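The small pan came out again

I said in August that I would stop writing about cookware for a while. I lasted a few weeks. The reason is a very small steel pot set that I picked up at Grustley, the secondhand place past the bus depot, and have been thinking about more than it deserves.

It was in a box of mixed kitchen things marked 115 for the lot, which seemed high until I saw how much was in there. Randa Salameh was with me and thought I should leave it. I bought it. Most of the box went to other people within two days. I kept the small steel pieces and one or two forks.

What I like about small cookware is that it makes you think about what you need on a table. When we moved here from Abu Hammour we had a long table that seated ten, and it was never clear. Mail, chargers, a bag of rice that had no place in the cupboard. The round white one is smaller and you notice everything on it. If something is left there overnight I see it in the morning and put it away. That has been good for me.

A few things I have worked out about thin steel, for anyone who has some.

It heats fast and it scorches fast. I keep the burner low, and I don't walk away. Warming 200 milliliters of milk takes hardly any time, and the bottom will catch if you look at your phone.

Wire handles get hot. They look as if they shouldn't, being so thin, but they do. I use a folded towel. I tried one of those silicone sleeves from Trikby and it was too wide and slid off, so it is in the drawer with the other things I mean to return.

Soft sponge only. Hard scrubbing leaves lines that show every time the light hits them. For stains I use baking soda and water, leave it while I do the other dishes, and rinse. Then I dry it by hand. Our water is hard and leaves white spots on anything that drains on the rack.

Don't store the lid on. I did that the first week and got a stale smell. Now the lids stand on their edge behind the pots, and it is less of a mess than I thought it would be.

The other thing is shine. Glossy steel on a white table shows fingerprints and it picks up the color of whatever is near it. Some people can't stand that. Issa Majali told me he gave away a whole set for that reason and went back to enamel. I don't mind it. I wipe things down before people come over and otherwise leave them.

I still want a proper wide saucepan, the kind you can make soup for four in. The Flirnumier one I had my eye on is 800 in the shop and I am not paying that. I'll wait for one to turn up used.

As for the table itself, I wipe it with a damp cloth and a drop of dish soap, then again with plain water. Gray smudges come off with a second pass. I gave up on spray cleaners because they left a film, and a mug set down on it would leave a ring.
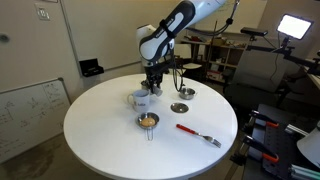
Little steel pieces on the round white table.

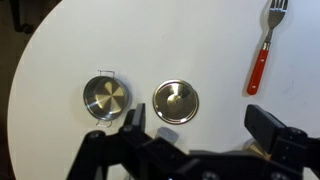
Zulmira Garcia
I had the same trouble with the handles. What worked for me was a strip of cotton tape wrapped tight and sewn at the end, and you can take it off to wash it. Keep it well away from a gas flame, though. And try vinegar on those white spots before you give up on the drying rack. A spoonful in warm water, five minutes, then rinse. Mine came up fine.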